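Report on the Open Day at the Larndale Workshop, Skandarcombe

December 2023

Members of the regional skills network were received at the Larndale workshop in Skandarcombe for its annual open day. The visit was arranged by Teodor Krawczyk, who coordinates outside visits for the site, and was attended by 9 representatives from member colleges and firms.

The morning was given to the Lazarević hall, where visitors were shown the fabrication area and the storage system introduced in September. The hall covers 900 square meters and is shared by 5 teams. Questions mainly concerned access for apprentices and the booking of machine time.

The group then moved to the Plusiva bench, where work on the handling of small everyday items is carried out. The tabletop arms have printed parts, and the fingers of the gripper are made in two colors, one dark and one orange. Staff explained that the items are changed often and laid out in no fixed order, so that the arm must deal with stationery, cables and electronic parts together.
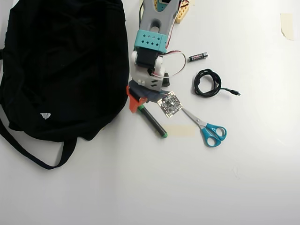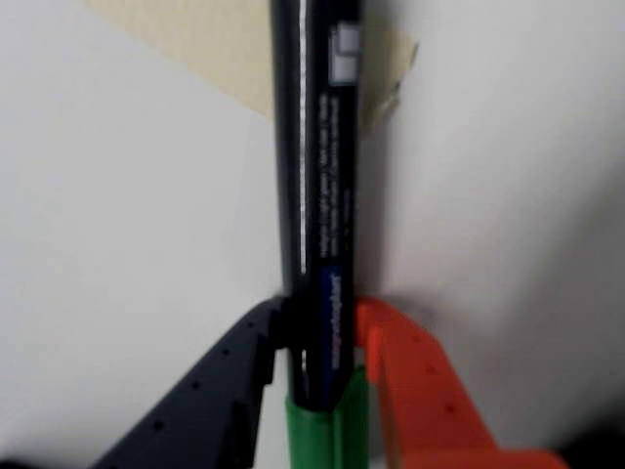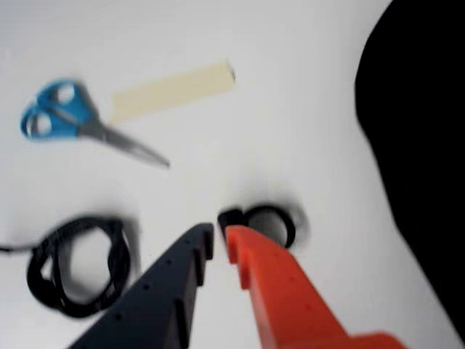

Work at the Plusiva bench, with the two-colored gripper.

Discussion at the bench turned to the cost of replacement parts. Fingers are printed on site and fitted by the team itself, and a written record is kept of each change. Several representatives asked whether the design files could be released to colleges. Mr. Krawczyk replied that this was under review and that a decision would be sent to members in writing.

The visit closed with a short meeting on student placements. Larndale expects to offer 10 places next year, each lasting one term. Colleges wishing to put forward candidates should write to the Skandarcombe office, stating the course and the preferred term.

The network thanks the staff of the workshop for their time.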